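Koltevier Two-Arm Packing Bench

Ready to ship, usually within 3 weeks of order

I've been selling packing equipment under the Hikuvitz name for a good while now, and the Koltevier is the one I get the most emails about, so let me just tell you what it is and what it's like to work next to one (I have one running in my own shop!).

It's a bench with two arms that share one white tabletop, inside an aluminum frame. The arms pick up grocery packs, the kind of stuff you'd otherwise have a person moving from shelf to box all day. Each arm has its own mounting plate at the front, and there's a raised shelf board at the back where the goods wait. You can hang wire baskets on the frame too. Get the baskets. You'll fill them with tape and markers in a day.

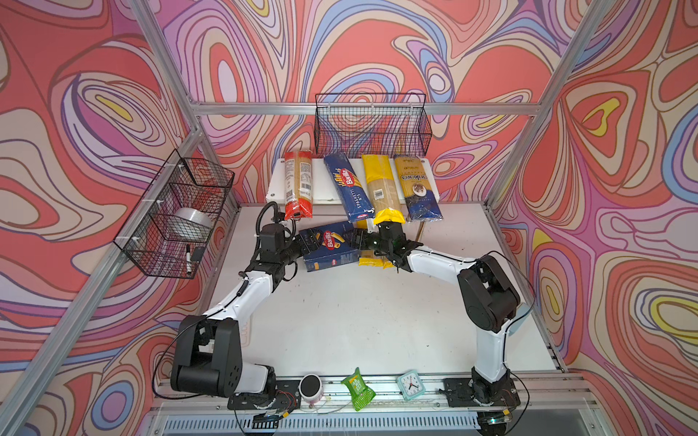 Koltevier bench on a pasta job: packets on the back shelf, a Barilla box between the two grippers.

Mixed packs are what I'd test first. Boxes are easy, they have nice flat sides. Bags of spaghetti slide and crinkle and hang over the edge of things, and that's where you want to spend your setup time. I ran 118 packs in a row when I was learning the settings, mostly pasta, and went home with a long list of notes.

Now the people part, which is what most of you write to me about. At Vidal, a small food packer that bought one in August, the packing crew is the same size it was before. What changed is the afternoon. Folks used to stand at the table for the whole shift and now they trade off: one person loads the shelf and keeps an eye on the arms, the others do labels, odd orders and the fragile stuff. A couple of them liked the old way better, I should say. It was quieter and you could chat. Plan for some grumbling and let the crew pick their own rotation.

Training takes up to 20 hours for somebody who has never touched a robot arm. The stop button gets covered first, before anything moves.

What you get: both arms with grippers, frame, tabletop, shelf board, 2000 mm power cable, printed manual.
Sold separately: wire baskets, Drarnia wall panels, spare gripper pads.

Prices depend on your floor and your packs, so write to me and tell me what you're packing. Weights help!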